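Progress report, second period
Nornville Household Finance Desk
Prepared by Nerys Gwynne for the Prirkia Fund
13/01/2024

## 1. Scope

The grant pays for one-to-one money counseling for households in which a wage earner is about to be away for an extended period: seasonal crews, offshore workers, long-haul drivers and contract staff posted overseas. This report covers intake, casework, the bill-pay arrangement with Morris Credit Union, and spending against budget. The emergency loan pilot is reported separately.

## 2. Intake

294 households completed the full intake form in the period. Partial forms are not included in that figure. Most referrals came through employers. Walk-in intake remains low at the Jimov Street office, and we have cut its evening hours and moved the staff time to phone appointments.

The form was revised once. The old version asked for monthly income as a single figure, which produced poor data from households paid by the trip or by the season. The new version asks for the last three deposits, the expected gap before the next one, and the name on each account that receives pay. Counselors report that the third item brings up more problems than the other two. In many households the absent earner is the sole owner of the checking account, and the person at home has a debit card but no legal authority to call the bank.

## 3. Casework

Each case follows the same order:

1. List recurring bills by due date and by whose name is on them.
2. Add a joint owner or a limited power of attorney where the household wants one.
3. Set autopay for fixed bills only. Variable bills stay manual for the first cycle.
4. Review tax withholding if the work is in another state or country.
5. Check beneficiary forms on retirement accounts and life insurance.

Step 2 is the slowest. Two banks reject any power of attorney not written on their own form, and one of them requires the account owner to sign at a branch. If the worker has already left, the case stalls until leave or return. We now ask employers to refer at least three weeks before departure. Compliance is uneven.

Step 4 is handled by referral. Our counselors do not give tax advice, and cases with foreign earned income go to the enrolled agent under contract.

## 4. Bill-pay arrangement

The credit union processed 2,961 scheduled payments for enrolled households. Of these, 8 were returned for insufficient funds. Five of the returns trace to one employer that moved its pay date without notice. The fees on those five were refunded on request. The other three were ordinary shortfalls and were handled by the assigned counselor.

An open item is the daily cutoff. Payments entered after it post the next business day, and the household portal does not say so. We have asked for a line of text on the confirmation screen and have no delivery date.

## 5. Budget

Personnel is on plan. Printing is under plan because the workbook was sent as a file to most households. Contract tax help is over plan, and we request permission to move the printing balance to that line. No change to the total is requested.

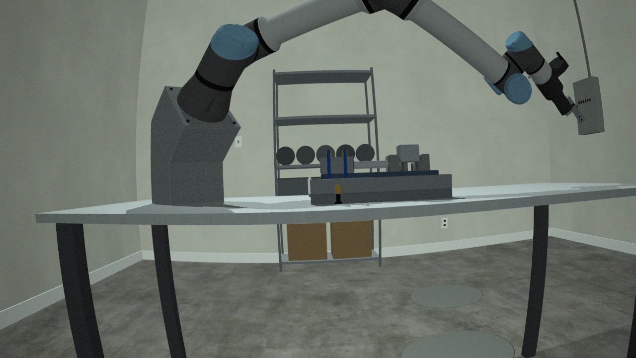
Idris Ruddock, on reading the draft, objected to the transfer as worded: the tax line will run over again next year unless the contract is changed from an hourly rate to a per-return fee, and moving the printing balance only covers the present gap. He also asked that the five refunded fees be shown in the budget table as a recovery and not netted out.

Both points are accepted. The table in the attachment has been corrected on the second. On the first, the enrolled agent has been asked for a per-return quote covering simple and foreign-income cases separately.

## 6. Next period

- Obtain the quote and submit a revised contract by the end of February.
- Sample 50 closed cases for a file review, with attention to missing beneficiary forms.
- Send the referral deadline to all participating employers in writing.
- Follow up on the portal text.

The intake form, budget table and current employer list are attached.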